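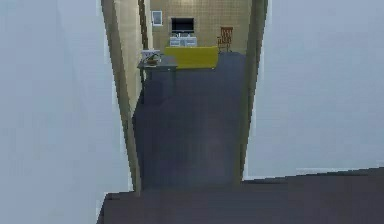
Akier 100 Food Waste Caddy Station
Supplied by Sellthorpe Waste Equipment

The Akier 100 is a lockable housing for the separate collection of food waste in offices, schools and blocks of flats. It holds one wheeled inner bin of 100 litres and is intended for indoor use or for covered bin stores.

Description

The housing is made from powder-coated steel with a hinged front door and a self-closing lid. The inner bin is withdrawn from the front and does not need to be lifted. A foot pedal is fitted as standard. Where the station will be used by wheelchair users, the hand-operated lid should be specified at the time of order.

A carbon filter is fitted beneath the lid and should be replaced every 15 weeks. Filters are sold in packs of 9.

Specification

Capacity: 100 litres
Body: powder-coated steel
Inner bin: polyethylene, two wheels
Lock: triangular key, two keys supplied
Colours: moss green, slate, white
Guarantee: two years, parts only
Order code: AK-100-P (pedal), AK-100-H (hand-operated)

Siting

The station must stand on a firm, level floor. The door opens to the left unless otherwise requested, and the full swing of the door must be kept clear so that the inner bin can be wheeled out. Wall fixings are supplied. Customers are responsible for confirming that the wall is suitable.

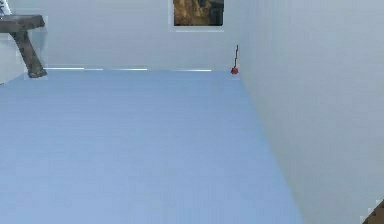

Interior view: floor and back wall

Collection service

Customers within the Pultport collection area may combine the purchase or hire of stations with a weekly food waste collection. Material is taken to the Palma transfer site and sent on for anaerobic digestion. Weight reports are issued each January for the preceding year. Liners must be certified compostable; ordinary plastic liners will be treated as contamination and may be charged for.

Sellthorpe currently maintains 4,000 stations under hire agreements. The minimum hire period is one year, and the charge includes replacement filters and one deep clean.

Delivery and returns

Stations are delivered assembled, to the ground floor only. Delivery above ground level can be arranged on request and is quoted separately. Unused stations may be returned within 15 days of delivery in their original packaging.

Enquiries

Sales and hire: Telma Valdebenito
Collection contracts: Sohail Mengal
Spare parts and filters: Pui-shan Chiu

Prices are available on application and exclude VAT. Specification last revised July 2, 2019.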